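Dec 15, 2022

The toys have been getting on top of us again, so I spent most of an afternoon sorting them out. I'm writing down what I did mainly so I can look it up the next time, because I had forgotten everything from September when we last had a go at it.

The living room in the Hallesstead flat is not big and it has to do several jobs. We eat in it, the television is in it, and the toys live in it because the bedroom has no floor to spare. For a long time everything went into one large box. To find a toy grape you had to tip the box over, and then the whole lot was on the tiles for the rest of the day.

Lwazi Coetzee, who had the flat before us and still comes round for his post, told me to stop buying big boxes. His rule was that if a child can't see the bottom, she will empty it. I ignored this for a year. Then I bought some smaller boxes from the Okix shop in Kundside, and it has been better.

Under the TV cabinet there are now boxes with different coloured lids. The clear one with the pink lid is for dressing-up bits and dolls' clothes. The teal lid is for blocks. The open clear bin beside them takes anything small and colourful that hasn't got a home yet, and the red box is for things that belong to a set, such as the train track. I don't bother with labels. She can't read yet, and I can tell from the lids.

The black bag stays down there too. It has the swimming things in it and there is nowhere else for it to go. The folded white fabric is spare sheets. I know they should be in a bedroom.

What I hadn't got was anything for the toys she is playing with that day. That is what the green bin is for. It was 4 pounds and it is an ugly green, but it is easy to spot from across the room. In the morning it goes on the table and she picks what goes in. At tea time it gets emptied back into the boxes and we wipe the cloth down. If a toy hasn't come out of the bin all day I don't let it go back in the next morning, although I'm not strict about this.

At the moment the same few things go in every time. The pink animal on the bead strap is the favourite. It came from my sister, Ntombi Makhubela, and the strap was meant to go on a school bag, but it has never been near one. The purple grapes came out of a play food set. We have lost the rest of the fruit, apart from a banana that turned up behind the cooker. I couldn't tell you where the orange flower ring came from. Possibly a party bag.

The table has the checked cloth on it all the time now. I used to take it off for playing and put it back for meals, and after two weeks I gave up. It goes in at forty degrees and comes out fine. The pink one on the TV cabinet, with the little white pompoms round the edge, is a different matter. It can't go in the machine, as the pompoms come off. I have sewn three of them back on already. I wash that one in the sink with a bit of washing powder and hang it over the bath.

I didn't do much to the shelves. The fans should have been put away by now. Last winter I stood them in the hall cupboard and both got a thick layer of dust, so this year I want to find bags for them first. The papers on the other unit need going through, and there are books in the same pile that I keep meaning to return. The drawers with the orange handles are from Cordeiro, a second-hand place that has since closed, so if a handle breaks I shall be stuck. One is already loose. I tightened it with a coin and it has held so far.

The cat picture has been leaning against the wall since we moved in. The landlord would rather we didn't drill, and I tried the sticky strips but it came down in the night. The drawing of the girl is only propped up on the TV cabinet as well. They both look all right where they are and I have stopped thinking of it as a job to do.

The whole thing cost 19 pounds, counting the green bin. I threw out a carrier bag of broken bits and put another by the door for the charity shop. She has been through that one twice and taken out a plastic horse and a whisk.

Still to do: the papers, the fans, the cables behind the television. I'll get to the cables after Christmas.

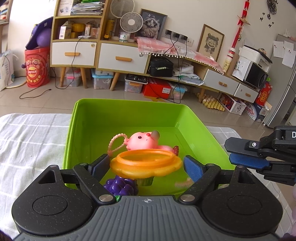 The green bin on the table, with the TV cabinet behind.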